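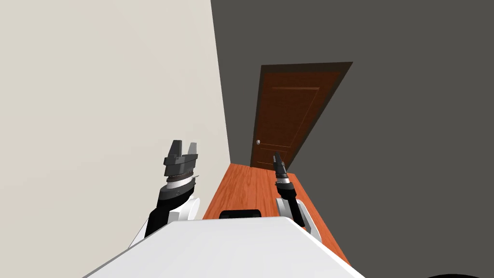 Titilayo, I did a run of short-term hospitalist jobs before I took the permanent post at Pratthorpe, so I can answer most of what you asked. The main thing is that the site interview and the paperwork are separate, and people prepare for the first and neglect the second. The interview part is usually short. You get walked down a bare hallway to a wooden door at the far end, with one wall cream and one dark gray and nothing hung on either, and you talk to a medical director for less time than it took you to park. The paperwork is what decides your start date. My replies are mixed in with your message. I cut the parts that were already answered on the list in December.

On Jan 3, 2025, Titilayo Fashola wrote:

> Hello all. I finish my chief year this summer and I am thinking
> of doing locum work for a while before I look for something
> permanent. I have been talking to an agency called Sokano and
> they have been pleasant so far. They sent me a packet and asked
> me to fill it in before they will show me any actual
> assignments. It is 104 pages. Is that normal? It asks for things
> I would not expect to need, like my high school dates.

The length is normal. A lot of those pages are the same questions asked again in the format of each hospital they staff. If you look closely you'll find your name, address and training history repeated many times over. Some agencies use a system that fills these in from one master form. Sokano did not when I worked with them, but that was a while ago and they may have changed.

What I would not do is fill in all of it before you have seen any assignments. Ask the recruiter which pages are the agency's own application and which are site forms. Fill in the agency part. Tell them you'll do the site forms when there is a site. A reasonable recruiter will say yes. If they say no, ask why, and ask by email so you have the answer in writing.

High school dates do turn up. I put the month and year of graduation and have never been asked about it again.

> They also want a month-by-month account of my time since medical
> school. I had a gap between graduating and starting residency,
> when I went home to help my mother after her surgery. I don't
> mind saying so but I don't know how much to write.

One sentence. "Family leave, caring for a parent after surgery," with the start month and the end month. You don't have to name the surgery or attach anything about her. If someone wants a person to confirm the gap, it can be anyone who knew what you were doing at the time and who will answer the phone.

The important thing is that the months match everywhere. Credentialing offices compare your CV against the application, and the application against what your program sends back. If your CV says you started in June and the program letter says July 1, the file stops until somebody explains it. Usually nobody calls you. It sits in a queue and you find out when the recruiter asks why it is late. I lost an assignment at Sorrentino this way. My CV had my intern orientation as the start date and the program used the first day of the contract. The difference was a matter of days, but it crossed a month.

So before you fill in anything, write to your residency office and your medical school and ask what dates they report when somebody verifies you. Then use those dates and no others. Change your CV to match if you have to.

> For references they want people who have directly observed my
> clinical work recently. My program director is fine. The others
> I would use are attendings, but one has moved to another state
> and the other is bad at answering email. Should I choose people
> who know me less well but will answer?

Keep the one who moved. Moving doesn't matter as long as the contact details are current. Get a work email and a direct phone number, and confirm with that person which one they want used.

For the one who doesn't answer email, ask whether there is an assistant or coordinator who handles forms. Many attendings who never open a message will sign a form that is put in front of them. If there is nobody like that, I would pick someone else. A warm reference that does not come back is worth less to you than an ordinary one that does. These are mostly check-box forms anyway. The person reading them is looking for anything below "satisfactory" and for a signature.

Also warn all of them that they will be asked more than once. Each hospital sends its own form, and sometimes the agency sends one as well. My old program director got so many that he asked me to send a note before each new one. I should have done that from the beginning. It takes a minute and people are much nicer about it.

> The recruiter says I should use Flurnex to store my documents so
> that everybody can pull from the same place. Does anyone use it?
> I already keep scans in a folder on my laptop.

I use it because Pratthorpe uses it. It is fine for storage. It will remind you when a certificate is close to expiring, and that has helped me with life support cards. The part I don't like is the sharing settings. When I set mine up, the easiest choice was to share the whole file with an organization, and you had to go into another menu to share single documents. Check that before you let an agency in. They don't need your tax forms until you have a contract, and they don't need your immunization records until you have a site.

Whatever you use, keep your own folder too. Mine has these in it:

Medical school diploma, both sides
Residency certificate (you'll get yours at the end, so for now a letter from the program)
State licenses, with the number and expiration date in the file name
DEA registration
Board eligibility or board certification letter
Life support cards
Immunization record, titers, last TB test
Driver's license and passport page
Malpractice coverage certificate from every place I have worked
Case log or patient volume summary from the last year of training
CV, with the date in the file name

The malpractice certificates are the ones that people forget. Ask your residency for a certificate of coverage now, while there is someone in the office who knows you. Ask for the claims history letter at the same time. It is easy to get while you're there and slow to get afterward.

> I am also not sure about state licenses. Is it better to get
> several before I start, or wait until there is a job?

I would start with 2, the state you live in and one more where you would be glad to work. Each one costs money to get and money to renew, and some states want continuing education on their own particular topics. I once held a license for a state where I never saw a patient, and I paid for it twice before I let it go.

Agencies will sometimes pay for a license if you commit to an assignment. Get the terms in writing, especially what happens if the hospital cancels. Ask whether you'd have to pay the fee back.

> Last question. They want me to do a phone interview with a site
> before I have even met anyone. What do these people ask?

In my experience they ask about procedures, the number of patients you are used to carrying, whether you've worked nights alone, and whether you know the record system. Answer plainly. If you have not placed a central line without supervision, say that. A small hospital wants to know what happens when it's only you in the building, and it is much better for both sides to find out on the phone.

You should ask things as well. I kept a sheet by the phone:

Who covers the ICU at night, and are they in the building
How admissions are capped, if they are
What specialists can be reached and how long they take to come
How sick patients get transferred out, and to where
Who does the orientation, and whether it is paid
Where you sleep if you are on call
Why they need a locum

That last one tells you a lot. "Someone is on maternity leave" is a different job from "we have been short for six years." I took one of the second kind. The building was from 1953 and the people were good, but the schedule had been patched so many times that no one could tell me who I was handing off to. I would still have gone, but I'd have asked for the call schedule first.

About timing: if you want to start work in late summer, send the agency application in now and chase your verifications in early spring. Credentialing took roughly three months at most of the places I went. Some of them said it would be faster and it was not. Don't give up your apartment or sign a lease based on a start date until the hospital itself has sent you a privileges letter. An email from the recruiter saying "you're all set" is not that letter.

One thing you did not ask about is the contract. Read the part on tail coverage and the part on cancellation notice. If the hospital can cancel you with a few days' notice but you have to give them a month, ask for it to be made even. They may say no. I asked every time and got it changed more often than I expected. Also look for the clause that keeps you from taking a permanent job at the site without a fee being paid to the agency. It runs for a set period after you leave, and it nearly held up my move to Pratthorpe.

If it would help, I can send you my cover sheet for the CV with the personal details taken out. It lists every date in one column, so a credentialing clerk can check them without reading the rest. Write to me off the list for that, as attachments get stripped here.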